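Chopstick Care FAQ — Olivine Kitchen Notes

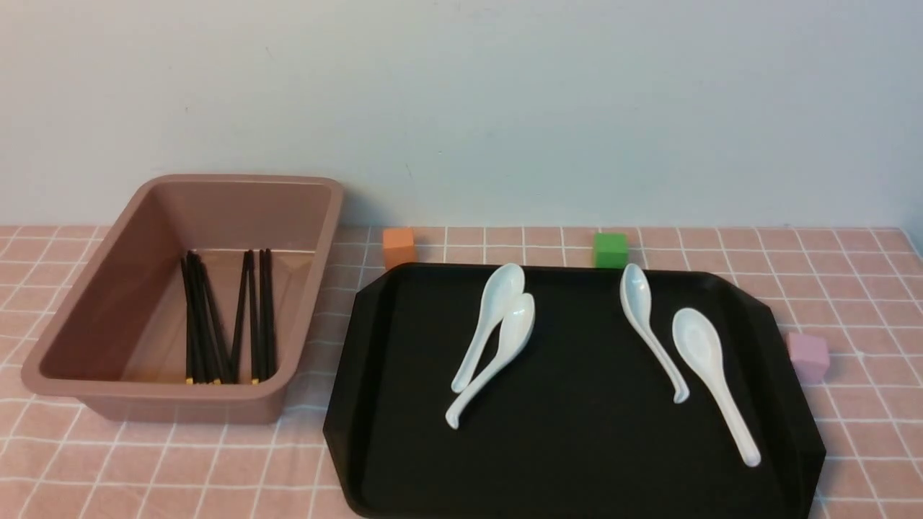 Do new chopsticks need oiling? I doubt it. Sellers love to suggest it, but I've skipped it for years. Storage matters more, and a plain open plastic tub with black chopsticks standing in it does the job fine.

Are "dishwasher safe" labels reliable?
Sometimes. I'd still wash one pair first and check the tips.

Do pricey sets last longer?
Not that I've seen.

Related
Rice cooker myths
Is bamboo worth it?

609 shares | Contact Olivine | Back to top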